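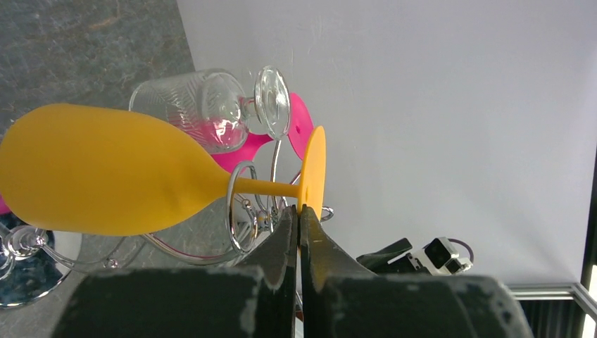
Yellow wine glass on its side, clear goblet behind it and the wire stand in among the lot.

The great glasses sort-out, Sun 10 September

I've been promising this page for ages, so thank you for your patience (and Mimoza, you can stop texting me now!). If you've found your way in from the Drolgate supper page, hello, and the recipes are all still over there. These are just glasses. I love looking at other people's glasses and I'm hoping there are a few more of you out there who feel the same.

It began with the picnic. We do a big one every summer down at Gremside, on the flat bit by the water, and every summer we take proper wine glasses because I can't stand drinking out of paper cups, and every summer at least one of them goes over on the rug and loses its foot. So in March I gave in and bought silicone ones. I was very sniffy about it beforehand! I thought they'd be like drinking out of a bath toy. They are a tiny bit like drinking out of a bath toy, but you stop noticing by the second glass, and you can sit on them.

I picked yellow and a really shouting magenta. Fatos said they looked like highlighter pens. He drank out of the yellow one all afternoon, so I'm not taking that too seriously.

The clear goblet is an old favourite, with fine ridges running down the bowl and a faint etched pattern that you only catch when the light's on it. I found it on a stall in Runell, wrapped in a page of the parish magazine, and I have never seen another one like it. If anybody has a match tucked away in a cupboard, please, please write to me. I will drive.

And the stand is one of those looped chrome wire ones. I've had it for years and have a soft spot for it — it picks up the colour of whatever you put near it, so next to the magenta it goes a bit pink.

Cocktail hour

I'm not much of a cocktail person. My sister-in-law Lumturie is, and she makes something with grapefruit and rosemary that I could happily drink from a bucket, but she insists on the right glass for it and won't pour until she's got one in front of her. Wide bowl, long thin stem, held by the stem. I've been told off for this more than once. 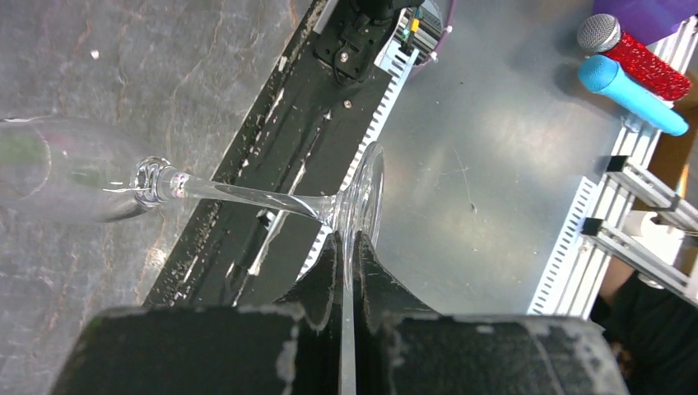
She's right that it changes the drink, annoyingly. A wide bowl gets your nose in there before your mouth and the rosemary comes through first. In a tumbler the same thing just tastes like fizzy grapefruit. We tried them side by side one evening, with Amra Mladenović from next door as the judge, and she went for the stemmed one without being told which I was hoping for.

The trouble with the shape is storage. They're wide, they're tippy, and if you hang them by the foot they knock into their neighbours whenever someone shuts the larder door. Mine go on the top shelf with a folded tea towel between each one. If you've got a cleverer way, the comments are open.

More yellow

I do like a yellow. My mum had a yellow kitchen, yellow bowls and a yellow bread bin, and for years I swore I'd never have any of it in the house, and now look at me! What I like best in this shade is the inside of a cup. It goes a warmer, more orangey colour in there, and the rim catches the light. Round at one end, nipped in at the waist, then opening right out — I'd have it on the windowsill with nothing in it at all.
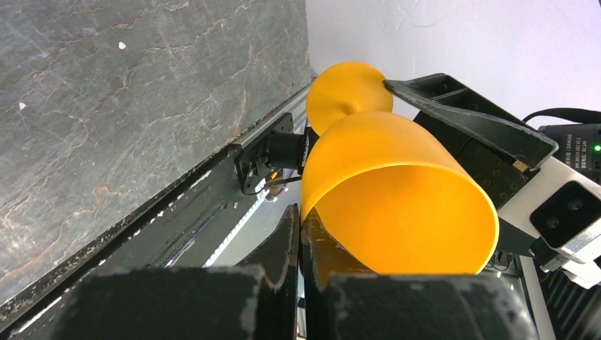
Washing and drying

Several of you asked after the last gallery, so: I wash clear glass by hand and first, while the water's clean. Warm, not scalding, and a very small squirt of liquid. I rinse and then dry straight away with a linen cloth. I've got two by Papadopoulos that were a wedding present and they're only just getting soft enough to be any good.

The silicone ones can go in last with the forks for all I care. They do hold on to smells, though. Mine came back from Gremside whiffing of garlic olives, and a night of bicarb and water put that right.

Don't stack anything with a stem. Fergal Gallagher stacked mine at New Year, meaning well, and we had to run the cold tap over the inner one for ten minutes with everybody shouting advice.
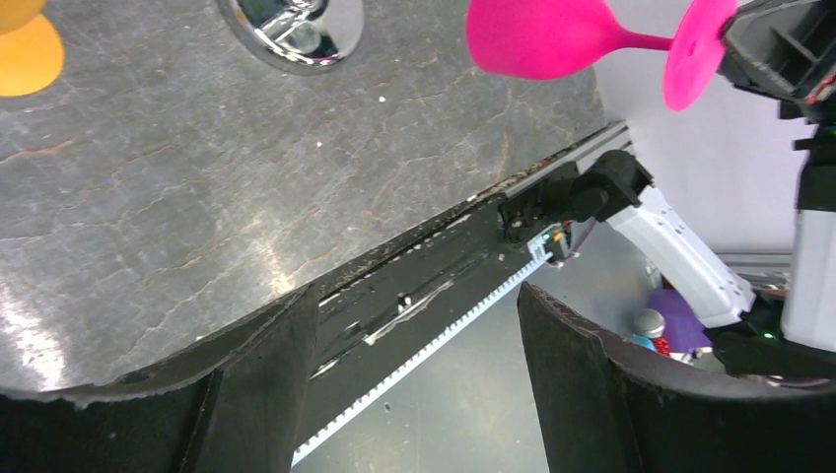

What's next

Jugs! I've got my eye on a fat-bellied green one in the Runell shop window, and the gallery will be mostly an excuse to buy it. I've also had over 1,050 emails since I put the address on the front page, and 736 of those were about teapots, so I can take a hint and teapots will follow after that.

If you're still waiting on a reply from me about the goblet, I'm working through them in order and I've got as far as the Ms.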